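Category: Home & Living | Press Releases
14 shares | 2 comments

Kindside Asks Households to Part With the Towels They Are Hiding

KOSTLOW - Kindside, the household goods charity, will open its winter towel drive in November with a target of 3,650 bath towels. Last year's drive aimed for 3,000 and collected 505, a result the charity has described in its own minutes as "a start."

"People will give us a sofa without blinking," said Torquil Innes, who runs the drive. "Ask for a towel and they remember it has sentimental value."

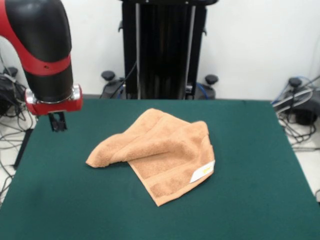

Donated towels go to families moving into a first home after temporary housing, who often arrive with bedding and a kettle and not much to dry off with. Kindside takes any color, including the ones bought to match a bathroom that was repainted years ago. A tan terry-cloth towel with some fuzz left in its loops is welcome, crumpled or folded. Towels that have served a dog should stay with the dog.

Drop-off points will be open at both Juvetti laundromats in town from 8 a.m., with a limit of 2 bags per visit. The limit was requested by Juvetti's manager, Rokeya Akanda, who would like to be able to reach her dryers. 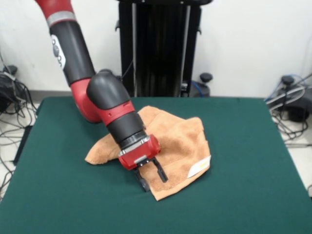
Tan terry-cloth towel, bunched on a table.

Sorting will take place at the former Siriwardena furniture store on Mill Street. Meinir Foulkes, who leads the sorting team, has shortened last year's four-page guidance to a single card. Hand towels go left and bath towels go right - bath mats go back to whoever tried it.

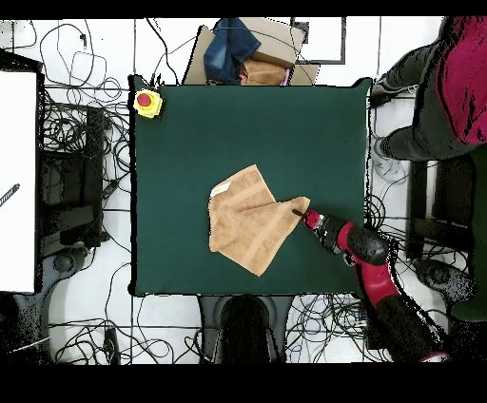 Kindside also asks donors to wash everything first and leave out the fabric softener, which makes towels less absorbent. Please don't cut off the tags. A small white label at the edge, like the one on the tan towel, is easy to find when it is still attached, and care instructions save the next owner some guesswork.

"We are not judging anyone's linen closet," Foulkes said. "We are only asking to see the back of it."
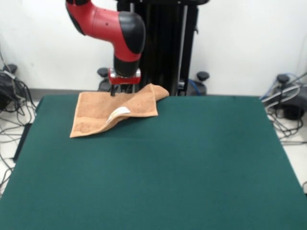 Care label showing, towel partly folded.

Pillowcases and curtains will be accepted in the spring.

Media contact: Karthik Pathirana, Kindside press desk
© Kindside. All rights reserved. | Back to top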